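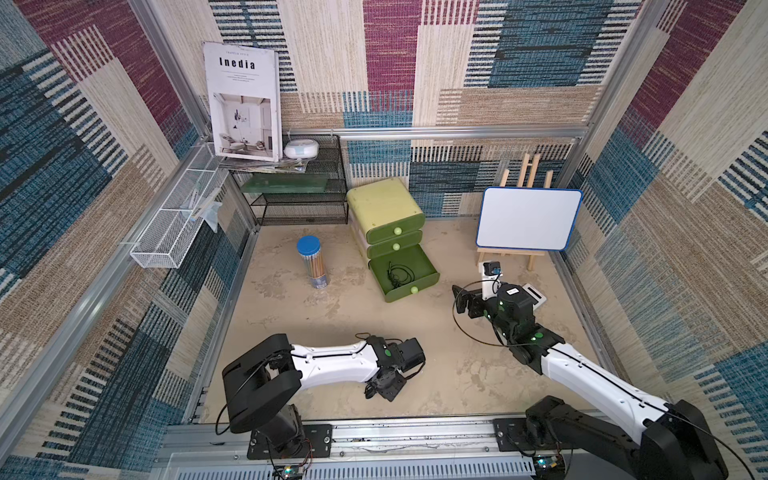 Last edited 2020-08-04 by Glória Amaral

Boards > Small Storage > Cables in a three-drawer unit

gloria_a
I keep one coiled black cable in the bottom drawer and want the earphones in there too. Coil them loose or tie them?

chiebert
Loose. Ties kink the wire near the plug.

martim97
Disagree. Loose coils turn into one knot by May. Wrap each pair tight and put it in its own bag.

gloria_a
White pair wound in an oval, red pair bundled long. I like the oval better.
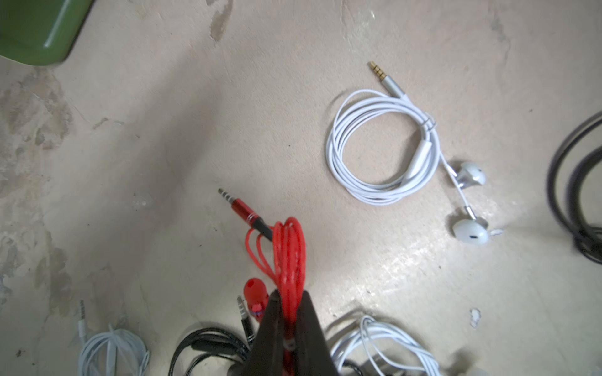
White pair coiled, red pair in a hank.

chiebert
The oval is fine. Keep the plug on the outside.

martim97
Still say bags. And empty the drawer before you start.

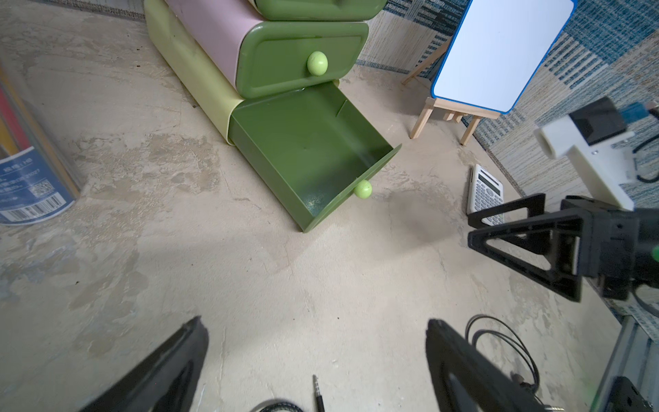 Wipe it out as well, grit gets into the earbuds. I would give the calculator the middle drawer.

gloria_a
Middle is full. Trying ovals first, no bags.

Contact | Copyright Urnard Boards | Back to top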